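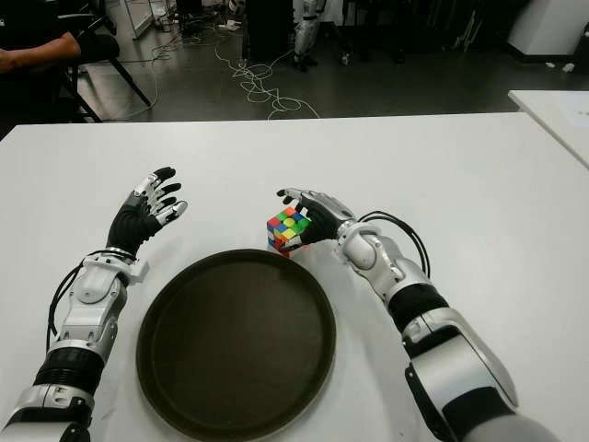

A round brown tray on a white table, and a cube puzzle gripped by a robotic hand just above the tabletop.

How to plan and order printed giveaways for a mailing or event

Printed giveaways are usually bought late and in the wrong quantity. The steps below set out an order of work for a small firm buying one or two items, with a single print colour, for use within the same quarter. Orders with several colours or mixed sizes follow the same sequence but need longer at step 4.

Before you start

You will need:
your logo as a vector file (PDF, EPS or SVG)
the colour reference for each ink
a delivery address that can accept a pallet
a spending limit, with and without VAT

1. Set the quantity

Start from the number of people you expect to hand an item to, not the number expected through the door. Use last year's count of leads or conversations if you kept one. Add a tenth for spoilage and staff use.

Check the result against the supplier's price breaks. Typical breaks on small items fall at 500 and 2000. If your figure is 700, ask for a price at 500 and at 700, then compare the unit cost. Going up to the next break only makes sense if the surplus can be stored and carries no date.

2. Choose the item

Work from the print area first. A logo with fine lines or small lettering needs a flat surface at least 30 mm wide. Curved and ribbed surfaces limit you to one colour in most cases. Items with several faces are normally priced per printed face, so a quote for 'full branding' should state how many faces are included.

Weight matters if the item will be posted. Weigh a sample together with its envelope and the covering letter, and check the result against the current postage bands before you settle on anything.

3. Request quotes

Send the same specification to three suppliers. It should list the item code, quantity, print method, number of colours, print position, delivery date and delivery postcode. Ask for these to be shown on separate lines:

unit price
set-up or screen charge
proof charge
carriage
VAT

A quote that rolls set-up into the unit price cannot be compared with one that doesn't. In the Urnmont catalogue the set-up charge is listed on a separate page at the back and is easily missed — check there before adding up.

4. Approve the proof

Ask for a PDF proof at actual size and print it without scaling. Measure the logo with a ruler. Check the web address by typing it into a browser from the printed sheet, and ring the telephone number.

For orders of 2000 or more, pay for a physical sample. Colours on plastic and coated metal will differ from the screen, sometimes by a wide margin. Reply to the proof in writing and quote its version number. Approval by telephone leaves you with nothing to refer to if the print is wrong.

5. Book delivery

Have the goods sent to your own office and move them on from there. Direct delivery to a venue is possible, but most halls accept goods only within a fixed window and will refuse a carton without a stand number. At Presgate the number must appear on two sides of each carton, in the form 'Stand 905', with the exhibitor's name underneath.

Allow ten working days between proof approval and arrival. In May and September allow fifteen.

6. Check and record

Open one carton in every five and inspect the top and bottom layers. Report faults within the period stated in the supplier's terms, often five days.

Record the quantity received in your stock sheet. If you use Orent, create the item under Consumables and set the reorder level in the Min field; leave it at zero for anything bought for a single event. After the event, enter the number left over. That figure is the starting point for step 1 next time.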